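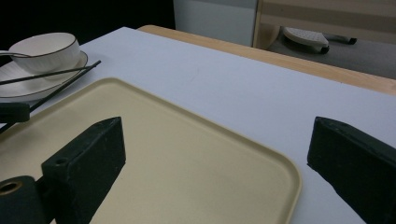 May, start of the morning, Irstead table setting, second round. The job is still the same one: decide how a lunch for one person gets laid out and carried so that somebody at the Fokstead lunchroom can grab it, walk to a seat, and not end up wearing the soup. I'd been thinking of the tray as the main thing and the dishes as stuff that goes on it, and I think that's where the first round went sideways. So today I started from the dishes. Bowl sitting on its plate, spoon leaning in the bowl with the handle sticking out over the side, and the cream tray next to them on the table so I could stare at the two together. I like the thin dark line much more than I expected to. It's on the plate and on the lip of the bowl, and it ties the pair together even though the bowl has that faint ribbing on the outside. On the sample sheet I had written "fussy, drop it?" and I'm crossing that out.

Tray is the Kevlow one, stock number 3317, the bigger of the two they sent. Rounded corners, a rim that's only a little bit raised. My worry with the rim was that a plate would ride up on it if you slid it in from the side, and yep, it does if you're sloppy. Set down from above it's fine. I tried it 12 times from above with no catching, then slid it in 6 times and it hung up on 2 of those, both at a corner. I want to try the same thing with a full bowl before I complain to anybody, because the extra weight might help (or might make it worse, who knows).

Color: the beige is warmer than the catalog made it look. White dishes stand out on it nicely. I had asked for gray and got told there was a wait, and now I'm kind of glad! If the gray ever does turn up I'll put the two side by side, but I'm not chasing it.

Left or right of the tray for staging. We've been going back and forth on this forever so I'm writing down what I tried. Bowl and plate on the left, tray square in the middle of the board, right side kept clear. The idea is that the tray is the last thing you look at before you start loading, and the dishes are already stacked, so they can go over as one piece instead of two trips. On the old layout the bowl was on the far side and you had to reach across the whole tray for it, which is a dumb way to handle soup.
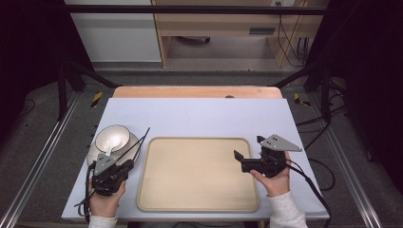
Bowl on its plate to the left, spoon in the bowl, big tray in the middle.

Things I noticed with that layout, in no order:

The spoon handle wants to point toward whoever is sitting down. If it points away, you fish around for it. I'd like to make this a rule on the setup card – handle toward the person, slightly to the right.

The tray takes up so much of the board that there isn't a lot left over on either side. Fine for one setting. For the lunchroom counter, where they want 23 settings ready before noon, we'd need either the smaller tray or a deeper counter, and I already know what the answer on the counter is going to be. Need to measure the smaller Kevlow tray again, I wrote the width on a scrap and the scrap is gone.

The blue-gray board is a good color to work on. The tray edge reads clearly against it, so when it's a little crooked you notice right away. Last round I was on bare wood and the whole layout drifted and I didn't catch it until I went to write up the measurements.

Stacking bowl on plate: good for carrying, not so good for the plate, which is basically just a coaster until the person moves the bowl off. Baldursdóttir (who supply the dishes) have a version of the plate with a shallow well in the center. I have no opinion yet. A well would keep the bowl from wandering, but then you can't really use it as a plate for a dumpling or a slice of bread, and half of why I wanted a plate there was the bread.

Then the chopsticks, which I'd left for the afternoon and which ate the afternoon. The black ones with the fine checkered texture. The first pair we tried, back in the old round, were glossy all the way along and rolled off everything, including the tray, including a napkin. The texture on these is really fine – from a step back you'd take it for plain black. Up close you can see it. 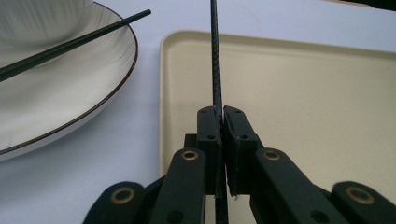

Black chopstick held upright, tapered end up, tray behind it.

They taper, but gently, so telling the two ends apart at a glance takes a second. I'd want them all facing the same way before they get anywhere near a tray. Where they go is the open question. Options I tried: across the top of the tray, along the right side, and next to the plate with the thick ends toward the person. Along the right side is my favorite so far. Across the top looks neat but then the bowl has to come down over them, and I knocked one loose with my sleeve more than once. I don't want to use a rest, it's one more little thing to wash and lose.

Also, spoon AND chopsticks, do we need both out every time? On noodle days sure. On rice days I bet most of the spoons go straight back in the wash unused. Ask Fokstead for whatever they have on that, even a guess from whoever runs the dishwasher.

To do:
Smaller tray, measure it, write it in THIS book.
Full bowl test, sliding in from the side, towel underneath.
Ask Baldursdóttir for one sample plate with the well, just one.
Redo the setup card with the spoon handle rule and chopsticks along the right.
Give the tray corners another look, especially the one that caught the plate both times.

Stopped at 4:40. Dishes are going back on the second shelf, tray goes flat underneath.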